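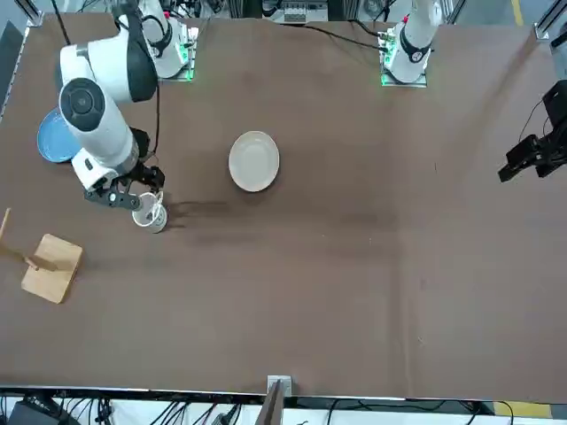 About Holdale

Home | About us | Our franchises | Support | News | Contact

Holdale helps people buy, open and run their own franchise businesses. We work with owners in the cleaning, property care and small office services trades, and we have done so for 16 years. Our head office deals with enquiries, training and contracts, and each franchise is run by its owner.

What we do

We match buyers with a franchise that suits their budget and the hours they want to work. Before anything is signed, we go through the costs, the territory and the likely first year of trading. Some people decide at this stage that it is not for them, and there is no charge for the meetings if they do.

Once an agreement is in place, the owner has 40 hours of training. Most of this covers pricing, hiring, bookkeeping and winning local contracts. A support manager then visits every month for the first 6 months, and by arrangement after that.

Our brands

Jirkel is our commercial cleaning franchise and the oldest of the three. Its owners mainly look after offices, surgeries and schools.

Drostumeo offers payroll and invoicing to small firms. It can be run from home, and many owners start it alongside another job.

Kadrić joined the group last June. It covers repairs and upkeep for landlords and letting agents — mostly small jobs, booked and billed through a shared system.

Fees and territories

Each brand has its own joining fee and a monthly charge based on turnover. These are set out in full in the information pack. A Jirkel territory takes in up to 400 business addresses, and we do not sell the same area twice. Owners who wish to sell may do so at any time after the second year. We keep a list of approved buyers and can handle the transfer.

Getting in touch

Please use the contact form or ring the office during working hours. We normally send the information pack the next working day.

Page last updated: April 7, 2020

Print this page | E-mail this page

Related pages
Buying an existing franchise
Questions to ask before you sign
Paying for your franchise: loans and savings
Jirkel: territories now available
Selling your business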